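Sernex bench, mouse refurb. Progress report to Gundmont
Monday, December 17, 2018
From: Hawi Adugna

Quick one, the longer version comes with the budget sheet.

1. Receivers
Sorting is done. 418 receivers came in with the donated mice, most of them loose in bags, and 235 now have a mouse they pair with. The rest go in the parts bin for now. Green base is working out fine for doing one receiver at a time over it, upright, metal end down or up, whichever the step needs.

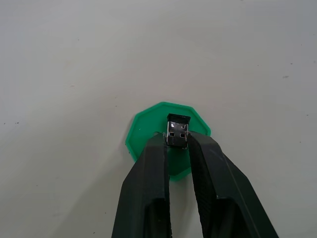 Pairing itself is slow. Yến Vi does the labels, Ognjen Hodžić does the pairing, and they swap after lunch. Still waiting on the Nostatard label stock, ordered twice now. Using masking tape til it shows up.

2. Shells
Main holdup. Getting the shells open without snapping the clips takes pratice. The black ones with the red slider are the worst, tight at the back end. Nhàn Đinh wrote up a one-page method, will attach. Curved pieces stay with their own base, no mixing on the table.
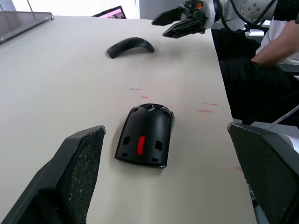
Will the shells delay the first delivery to Igwe?
Only the second box. The first box is mice that never needed opening, just a wipe down and a receiver.

Cracked covers get set aside, not glued. Tried glue in May, looked bad, felt worse.

3. Final check
Every mouse back on the big table before it gets boxed. Buttons, wheel, slider if it has one. Different models side by side is fine as long as the receivers are kept apart. Tabletop marks don't wipe off, not a priority.
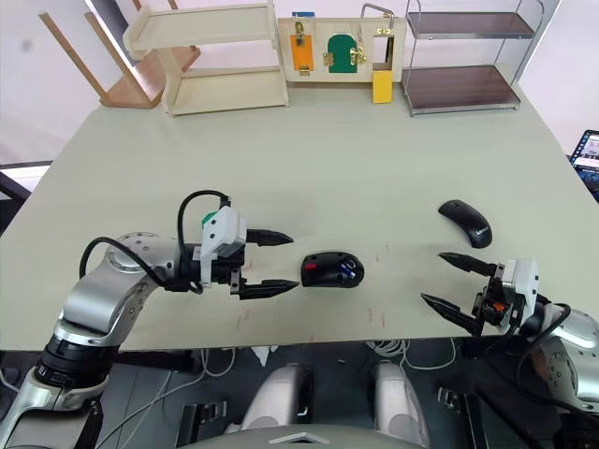

4. Needed from you
- OK to move leftover parts money to label stock
- 2 more storage bins, lidded
- a date for the January visit, Tươi Tiêu is holding the calender open

Hawi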